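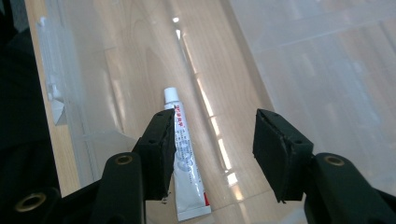

What is the main fault of the Hestenix hand-held gripper?
The padding on its two fingers wears and frays well before the service interval given in the manual, and once it has frayed the grip on slender or smooth objects can no longer be relied on.

Hestenix Hand-Held Gripper: Review After Extended Use
Prepared for the Plerneso equipment library by Adelmo Mancuso

Scope of this review
The Hestenix is a two-finger gripper carried and closed by hand. Plerneso uses it to record grasping demonstrations on small household goods: tubes, caps, folded plastic, light packaging. The recordings are later used to train a fixed arm. This review covers one unit, issued in December, and deals mainly with the pad fault reported by operators. It replaces the short notice posted when the unit was first withdrawn.

Description of the fault
The manual calls for pad inspection every 600 cycles. Operators at Plerneso reported slipping objects at about 100. Squeeze tubes were the most frequent problem. A tube would be held at first, turn slightly between the pads, and drop before it reached the bin. Flat objects with a stiff edge caused fewer complaints.

On inspection, the soft layer was found to be rough along its cut edges. Loose strands had formed at the tip and at the lower corner of one pad, and the covering had creased along its length. A creased pad meets a round object along a narrow line, and the object can then roll. The fault develops gradually and gives the operator little warning.

Of the sessions reviewed, 27 contained at least one dropped object. These have been marked and held back from training pending a second look. Staff who used the unit before its withdrawal should check their own session notes against the shared log.

Safety considerations
A dropped ointment tube is a minor matter. A dropped glass vial or blade is not, and the Hestenix must not be used for either while the present padding is fitted. Loose thread should also be kept clear of the linkage. Operators must not pull at a strand while the fingers are moving. Open the gripper, set it down, and trim the strand with scissors.

Worn pads must be checked under good light with the fingers fully open.

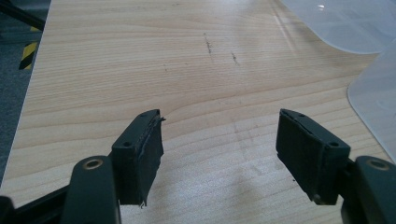

Construction and repair
Apart from the padding, the unit has performed well. The linkage arms have brass inserts at the joints, and no side play was felt in either finger during the review period. The pad blocks have screw holes in their upper faces, and replacement takes one person a few minutes with an ordinary driver. Both pads should be changed together.

Hestenix supplies replacement covering in the original material only. Plerneso has also tried a ribbed pad from Vurneo. It held tubes securely but left marks on soft plastic, and it is approved for rigid items only. A Twal silicone pad has been ordered and has not yet been tested.

Rating and recommendation
Plerneso rates the Hestenix 2 out of 5 as supplied. The rating will be reviewed when the Twal pads have been fitted. Until then, existing units may remain in service for light, unbreakable objects, with pads checked at the start of each session. New purchases are on hold. Reports of further slipping should be sent to Adelmo Mancuso with the unit number and the cycle count at the time of the drop.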